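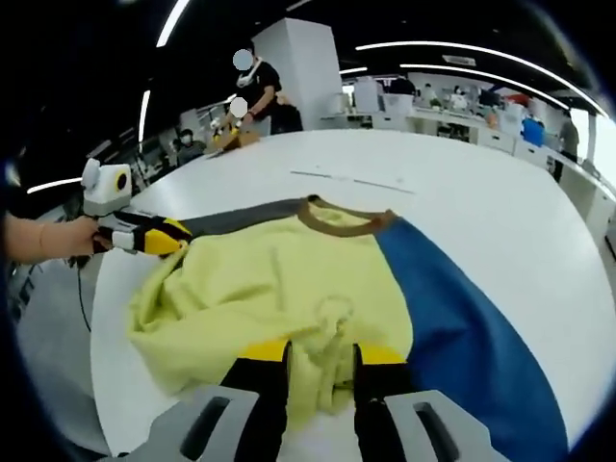 Le sweat color block avant pliage, col marron et épaule gris foncé, sur la grande table blanche.

Forum Limum > Linge et rangement > Pliage
Sujet : La méthode Prestis sur un sweat épais, quelqu'un y croit encore ?

marjolaine_b
Messages : 324
Posté à 8h42

Bonjour à tous. J'ouvre un sujet parce que la méthode Prestis revient partout sur ce forum et que je commence à avoir des doutes sérieux. Pour ceux qui ont échappé à la chose : on étale, on rabat les deux côtés vers le milieu, on replie les manches dans la longueur, puis on plie en trois jusqu'à obtenir un paquet qui est censé tenir debout dans le tiroir. Sur un tee-shirt fin, très bien. Mais un sweat ?

Le mien est un color block : le corps en jaune-vert pâle, une manche bleu foncé, un empiècement gris foncé à l'épaule et un col côtelé marron. Pas de quoi faire peur. Sauf que le tissu s'affaisse dès qu'on le pose, qu'il fait des bosses partout, et que la première étape (« lissez du plat de la main, du centre vers les bords ») suppose que le vêtement ait envie de coopérer. Lisser le corps, ça tire sur la manche. Remettre la manche, ça refait un pli au milieu.

Je précise que je dispose d'une grande table, donc l'excuse du plan de travail trop petit ne marche pas pour moi.

Question simple : est-ce que quelqu'un ici plie VRAIMENT ses sweats comme ça, toutes les semaines, ou est-ce que tout le monde a essayé une fois en août et a repris les piles ordinaires ensuite ?

Szymon Michalski
Messages : 2636
Posté à 9h05

Je le fais depuis deux ans. Sweats, pulls, pyjamas, tout. Le problème vient presque toujours de l'étalage. Les gens bâclent et se plaignent ensuite que le paquet ne tient pas. Un sweat mal étalé donnera un mauvais rectangle, quelle que soit la méthode.

Concrètement : tu prends par les épaules, tu secoues une fois, tu poses le bas en premier et tu laisses descendre le reste vers toi. Tu ne lisses qu'après. Les manches en dernier.

marjolaine_b
Posté à 9h17

Secouer, je l'ai fait. Poser le bas en premier aussi. Je veux bien qu'on me dise que je bâcle, mais je note que la réponse à toutes les critiques de Prestis est toujours la même : c'est que vous l'avez mal fait. Difficile à prendre en défaut, une méthode pareille.

poulie25
Messages : 25
Posté à 9h31

+1 avec Marjolaine. J'ai acheté le livret. Il y a un dessin pour le pull à col rond, un pour la chemise, et pour le sweat il est écrit « procédez de même ». Merci bien. Un sweat en molleton n'a pas du tout l'épaisseur d'une chemise, au troisième pli j'ai une brioche.

Ksawery Marciniak
Messages : 1430
Posté à 10h12

Je vais vous énerver tous les deux. Le pliage en trois, c'est bon pour le coton fin, et le livret le dit à la page des matières (que personne ne lit, moi compris la première fois). Pour le molleton il faut s'arrêter à deux plis. Le paquet est plus long, il ne tient pas debout, et alors ? On le couche.

Pour ce qui est des manches, je ne les rabats jamais en même temps. La gauche, je lisse. La droite, je lisse. Ça prend plus longtemps, je ne vais pas prétendre le contraire.

marjolaine_b
Posté à 10h26

Donc Prestis sur un sweat, c'est un pliage en deux qu'on couche. Autrement dit ce que faisait ma mère avec tous les pulls de la maison, sans livret.

Autre chose qui m'agace, et je n'ai vu aucun fil là-dessus : on explique toujours la chose avec UN vêtement, seul, bien sage, déjà sorti du tas. Chez moi le linge arrive emmêlé. Du jaune-vert et du bleu marine entortillés ensemble, un bout qui pend au bord de la table, et il faut d'abord comprendre où commence quoi.

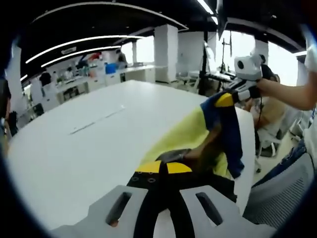

Et cette étape-là, le démêlage, elle me prend plus de temps que le pliage lui-même. Alors quand je lis « dix secondes par vêtement », je demande à voir le chronomètre. À quel moment le déclenche-t-on ? Une fois que tout est séparé, remis à l'endroit, posé dans le bon sens ? Dans ces conditions moi aussi je suis rapide.

Szymon Michalski
Posté à 10h40

Il n'y a pas de méthode de pliage qui démêle à ta place. On compare ce qui est comparable.

marjolaine_b
Posté à 10h44

Je compare le temps que je passe debout devant ma table. C'est la seule mesure qui m'intéresse.

Framboise du 44
Posté à 11h03

Bonjour, je me permets, je suis plutôt lectrice d'habitude. Pour les affaires entortillées, je tire sur un coin du haut et je laisse pendre, le poids fait une bonne partie du travail. Surtout ne pas secouer tant que les deux sont ensemble, ça serre le nœud !! À deux c'est encore mieux, chacun un tissu, et on s'écarte doucement. Mon mari râle mais il vient.

Par contre est-ce que quelqu'un a testé l'assouplissant Cistumik ? On m'a dit que le linge s'emmêlait moins avec, je n'y crois qu'à moitié.

poulie25
Posté à 11h15

Cistumik : testé, un bidon entier. Ça sent fort. Pour l'emmêlage, aucune différence chez moi. J'ai rempli le tambour un peu moins et là oui, différence. Gratuit en plus.

Ksawery Marciniak
Posté à 11h20

Pareil. Je me méfie de tous les produits qui promettent de s'occuper d'un problème mécanique avec du parfum.

Szymon Michalski
Posté à 11h48

Je n'ai pas le même retour, je l'utilise et les manches s'enroulent moins autour du reste. Après, j'ai changé de machine à la même période, donc je ne mettrais pas ma main au feu.

marjolaine_b
Posté à 11h52

Voilà une phrase que j'aimerais lire plus souvent sur ce forum. Merci Szymon, sans ironie.

Lucette_et_ses_pinces
Posté à 13h30

Je reviens à la question de départ. J'ai travaillé six ans au retour d'articles chez Walczak (vêtements par correspondance, ils ont fermé depuis) et on pliait des sweats toute la journée. Personne ne faisait ni du trois ni du debout. On posait le sweat face contre table, une manche en travers du dos, l'autre par-dessus, les côtés à peine rentrés, le bas remonté jusqu'au col. Terminé. Le col restait visible sur le dessus et on reconnaissait l'article sans rien déplier.

Pour un color block c'est même plus commode qu'un sweat uni : les coutures entre les couleurs servent de repères. On voit tout de suite si c'est de travers.

La chose qu'on apprenait aux nouveaux, c'était de ne pas lisser dix fois. Une fois, à plat, et on avance. Les petites vagues, ça part dans la pile.

marjolaine_b
Posté à 13h51

Ça, ça me parle. Face contre table, je n'y avais pas pensé, j'étais toujours col devant parce que le livret le montre ainsi. Et les coutures comme repères, je note, même si sur le mien les couleurs ne sont pas symétriques. Je vais quand même vérifier avant de m'emballer.

Szymon Michalski
Posté à 14h06

C'est du pliage de magasin. Très joli en pile, et dès qu'on veut celui du dessous on défait tout. C'est précisément pour cette raison que je range à la verticale.

Lucette_et_ses_pinces
Posté à 14h19

On prend la pile du dessus d'une main et on tire celui du dessous de l'autre. Je l'ai fait six ans, je vous assure que ça se fait.

poulie25
Posté à 14h22

Et si on fait des piles de quatre et pas de quinze, la question ne se pose plus trop...

marjolaine_b
Posté à 15h37

Je continue mes essais et je dois reconnaître un point à Prestis, histoire qu'on ne m'accuse pas de mauvaise foi. Sur ce qui est rectangulaire au départ, ça marche. Une pièce gris anthracite un peu duveteuse, pliée en long rectangle, bien à plat, les bords se suivent, rien à redire. Un carré bleu, pareil, il se tient.

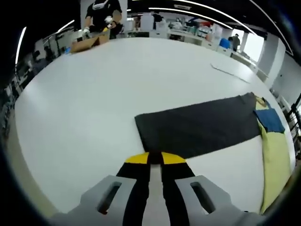 Mais enfin, plier un rectangle pour obtenir un rectangle plus petit, on n'avait pas besoin d'une marque déposée. C'est le passage du rectangle au vêtement avec des manches que je conteste depuis ce matin, et là-dessus je n'ai toujours eu que deux réponses utiles, celle de Ksawery (s'arrêter à deux plis) et celle de Lucette (face contre table). Aucune des deux n'est dans le livret à l'endroit où on la cherche.

Question annexe : quand vous emballez en carton pour l'été, vous gardez le même pliage que pour le tiroir ?

Ksawery Marciniak
Posté à 15h55

En carton je plie plus large, au format du fond. Le grand et le plat dessous, les sweats au milieu, les petites choses dans les coins. Le debout en carton, j'ai essayé : dès que le carton n'est pas plein à ras bord, tout se couche pendant le transport.

Szymon Michalski
Posté à 16h02

Pour une fois d'accord avec Ksawery. En carton, à plat.

Framboise du 44
Posté à 16h20

Moi en carton je roule ! Tout ! Les sweats aussi, les manches à l'intérieur et hop. Je sais que ça va faire hurler mais je n'ai pas plus de plis qu'avant, et je case mes écharpes dans les trous qui restent.

Lucette_et_ses_pinces
Posté à 16h33

Ça ne me fait pas hurler, mais sur un col côtelé je me méfierais. Roulé serré pendant des mois, chez moi un col a gardé une drôle de forme. Peut-être qu'il était déjà fatigué, remarquez.

marjolaine_b
Posté à 18h10

Retour après essai, méthode Lucette, trois fois de suite sur le même sweat. Première fois : de travers, la manche bleue dépassait en bas. Deuxième : correct. Troisième : correct aussi, et plus vite. Je n'ai pas mesuré, je ne vais donc pas annoncer de secondes.

Le paquet n'est pas parfait, il y a une épaisseur d'un côté, là où les deux manches se croisent. Lucette, c'est normal ou je rate quelque chose ?

Lucette_et_ses_pinces
Posté à 18h24

Normal si vous croisez au même endroit. Décalez la seconde manche un peu plus bas que la première, l'épaisseur se répartit. Et dans la pile, alternez, un col à gauche, un col à droite.

Szymon Michalski
Posté à 18h41

Je maintiens que tu n'as pas laissé sa chance au pliage vertical. Essaie au moins une semaine avec un séparateur dans le tiroir.

marjolaine_b
Posté à 18h47

Ah, il faut un séparateur maintenant. Il est vendu par qui, le séparateur ?

Szymon Michalski
Posté à 18h52

Une boîte à chaussures coupée en deux, ça suffit largement. Je n'ai rien acheté chez Prestis à part le livret.

marjolaine_b
Posté à 19h03

Bon. Une boîte à chaussures, j'ai. Je fais une semaine avec les tee-shirts debout et les sweats à la Lucette, et je reviens dire ce que j'en pense. Si d'ici là quelqu'un a une solution pour les capuches, je suis preneuse, je n'ai même pas osé commencer.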